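Robot Learning from Demonstration
Handout 7: Collecting demonstrations with hand-held grippers

These notes go with the second half of the lecture. Read section 3 of the Nodar report before the lab, and bring your answers to the two questions at the end.

1. Where we left off

Last time we looked at teleoperation, where a person drives the robot arm and the arm's own joint readings are recorded. The data fits the robot exactly, but collecting it is slow. In the Nodar trials an operator with a good deal of practice managed 84 usable demonstrations in a working day. Most of the lost time went on resetting the arm and on grasps that missed by a small amount.

The other route is to leave the arm out of the collection stage. The person holds a gripper in each hand and does the task directly. We then need to recover three things for each hand: where the gripper was, which way it was pointing, and how far open the fingers were.

2. Recovering the pose

Each gripper carries a cube with a different square marker on each face. The printed pattern tells us which face we are looking at, and the four corners of the square give the pose of that face relative to the camera. The cube's dimensions are known, so any face leads back to the same point on the gripper.

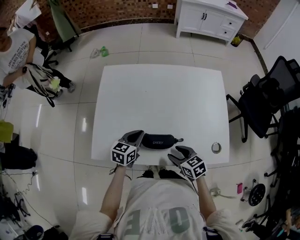 A single flat marker would do the job in principle. In practice the wrist turns a lot during two-handed work, and a flat marker is soon edge-on to the camera, where the estimate of its angle is poor. With a cube there is usually more than one face in view. We solve for all the visible corners together and get a steadier result than we would by averaging the faces one at a time.

Two kinds of error remain. When only one face is seen, the solution can flip between two tilts that project to nearly the same corners. We deal with this by keeping the tilt closest to the previous estimate. When a hand or sleeve covers the cube, there is no estimate at all. Short gaps are filled by interpolation and longer ones are cut.

3. Does it help?

The Dremedow comparison trained the same policy on two sets of data for a pick and hand-over task:

Teleoperated set: 260 demonstrations
Hand-held set: 600 demonstrations

Collection time was matched, so the larger number in the second row is part of the result. The hand-held policy did better on objects it had not met in training. It did worse near the limits of the arm's reach, as people will happily make movements that the arm cannot copy. Filtering the paths through the arm's kinematics before training removed most of those failures.

4. Questions for the lab

a) The camera runs at 60 frames per second. How long a gap would you be willing to fill by interpolation, and does your answer change while the fingers are closing?

b) The filter in section 3 throws away whole demonstrations. Suggest a way to keep the usable part of each one, and say what could go wrong.

Reading: Nodar report, section 3; Dremedow comparison, results and appendix on filtering.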